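Play food: what's worth keeping in the kitchen corner?

Gendham Parents and Playgroups board > Toys and play

mustier_mum
Posted in May, 18 replies
Right, I've been sorting the pretend food for our playgroup in Mustier and I'm having far too much fun with it! We were handed two big bags of the stuff, plastic mostly, with a few felt bits and one sad cardboard egg box. I want to get it down to a set that the little ones will really use (ages two to four). What gets played with at yours and what just rolls under the radiator?

dritlow_dan
Bananas. Always bananas. Ours has been a phone, a boat and a hat. Keep every banana you've got.

pegbag794
Seconding bananas, and toast! Flat things are brilliant because small hands can stack them and "butter" them. My lot will serve you toast until you beg for mercy.

Genowefa Brzozowska
I would go the other way and be quite strict. Four or five foods per child at the table and the rest in a cupboard. We swapped ours every fortnight and they greeted the old pear like a long lost friend.

dritlow_dan
Five is mean, Genowefa! Half the joy is tipping the whole lot out on the floor.

Genowefa Brzozowska
The joy is yours if you are not the one picking it up :)

mustier_mum
Ha, I can see both sides. I tried a small lot on a white table and the colours look lovely on it. Banana, a triangle of toast, and a yellowy-orange thing that I say is a pepper and my sister says is a squash.
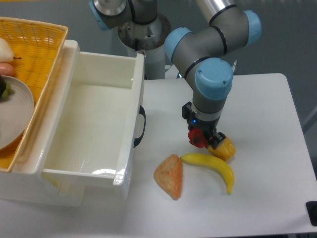
How do you wash plastic play food without ruining it?
Warm water with a drop of washing-up liquid and a soft cloth, then leave it to dry on a towel. Keep hollow pieces out of the bowl if they have a hole in them, as water gets inside and goes nasty.

pegbag794
Pepper! Definitely pepper. But let the kids decide, mine would call it a lemon and charge you 2000 pounds for it.

laskowska_lane
I'm going to disagree with everyone on plastic. We changed to wooden food and the sound of it being chopped is just gorgeous. Heavier too, so it stays put in the pan.

dritlow_dan
Heavier when it lands on your foot as well. Plastic for me, every time.

laskowska_lane
Fair, I have had a wooden aubergine to the toe. Still wouldn't go back!

mustier_mum
I think we'll mix them, then. Toast and bananas are staying, the egg box is going in the recycling, and I'll try Genowefa's fortnightly swap with the rest. Has anyone got a spare colander? Ours has lost a handle.

pegbag794
I've got one, a bit dented. I'll drop it round after lunch.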